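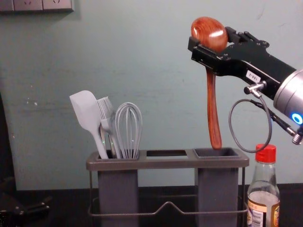

I've been trying to get rid of a broken kettle for three weeks, and I'm starting to take it personally. Our council collects paper, glass and tins from the kerb, but anything with a plug has to go to the depot at Cetby, and the depot at Cetby has gone appointment-only. So the kettle sits by the back door with two dead phones and a toaster that trips the fuse. What bothers me is how easy the rest of the kitchen is by comparison. A wooden spoon like the one over that grey utensil holder can go on for years, and when it splits you can chop it up for kindling. Try doing that with a hand blender!

I rang Thierry Bodin, who runs the repair workshop in Skomum, to have a moan. He let me go on for a bit and then told me to bring the lot over. His place is one long room behind the old bakery, with shelves up to the ceiling (labelled in French, which is no help to me) and a bench where you sit and do the unscrewing yourself. They took in 500 small appliances last year and got most of them going again.

My kettle needed a new switch. It took us 20 minutes - 13 of them spent hunting for the right screwdriver - and I went home absurdly pleased with myself. The toaster was past saving, so Thierry stripped out the cord and the heating wires and put the casing in a crate for Grerka, the scrap firm that calls once a month.

What I'd like is a workshop like that in every town. Villanueva is meant to be getting one in November, in the old library, and they're after spare tools and people who can solder. I can't solder, but I do own roughly 500 odd screws in a biscuit tin, and they're welcome to every one of them.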